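Push-Button Handling Cell: Data Card and Equipment Planning Notes
Groto Controls Laboratory
Prepared by Arsen Kovalchuk. Budget review by Vasilis Babić.
Last revised Jun 9, 2022

Purpose

The Push-Button Handling set was recorded to help the laboratory decide what to buy for its second work cell. It is shared with partner sites that are preparing equipment requests of their own. The set holds 668 episodes, of which 500 are released with this card. The remaining episodes are held back for acceptance testing of new equipment and will not be distributed.

Each episode concerns the handling of panel-type push buttons on an open tabletop with a two-finger gripper. Views come from a small camera mounted at the wrist.

Scope of the equipment request

The request covers one cell. It includes replacement gripper fingers, wrist camera mounts, push-button assemblies and a table fixture. It does not include the arm or its controller, which are carried under the Curnard capital agreement and follow a separate approval path.

Sites should price the following lines separately, even where one supplier quotes for all of them:

Gripper fingers, in pairs, with one spare pair per cell
Wrist camera, mount and cable
Push-button assemblies with contact blocks fitted
Backdrop curtain and rail
Shipping, duty and installation labor

Work at hand

Push buttons with mushroom-style caps on the speckled tabletop, gripper open.

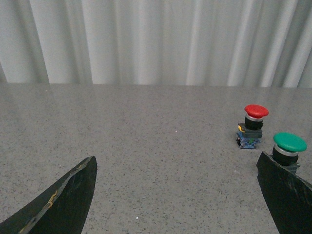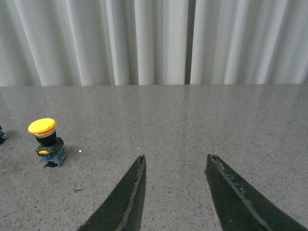

Yellow-capped button near the left finger:
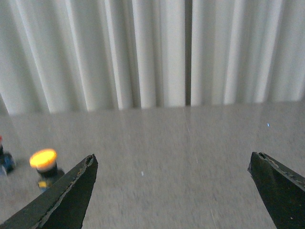 Budget lines

Amounts are in US dollars and exclude tax.

Consumables and spares, first year: 1,410
Camera, mounts and fixture: 2,743

Finger wear is treated as an operating cost. Scuffing along the edges does not by itself justify replacement; a pair is retired when the tips no longer meet evenly or when the gripping faces fail the monthly check. Sites that record every working day should plan for one additional pair — the lead time from Minami has been longer than quoted on two occasions.

Button assemblies should be bought complete. Caps ordered apart from their contact blocks arrived in mixed thread sizes during the first purchase, and the labor spent sorting them exceeded the saving. Cap colors should be agreed before the order is placed, as the task instructions refer to buttons by color.

Planning schedule

Requests for the next budget cycle close in November. A complete request contains a supplier quotation no more than 60 days old, a floor plan of the cell, and the name of the person responsible for maintenance. Incomplete requests are returned without review.

The Flunness site has been approved to order ahead of the cycle because its table and curtain rail are already installed. Other sites should not treat this as a precedent.

Known limits

The released episodes were recorded at one table against one pleated curtain. They are suited to comparing gripper and camera options under steady lighting and should not be used to estimate performance on cluttered benches. Some views contain motion blur, and objects near the edge of view may be only partly visible. No episodes were removed for either reason.

Force readings are not included. A site that needs them should budget for a wrist sensor under its own cost code.

Contact

Questions on the data should be addressed to Arsen Kovalchuk. Questions on quotations, cost codes and approvals should be addressed to Vasilis Babić, with the site name in the subject line.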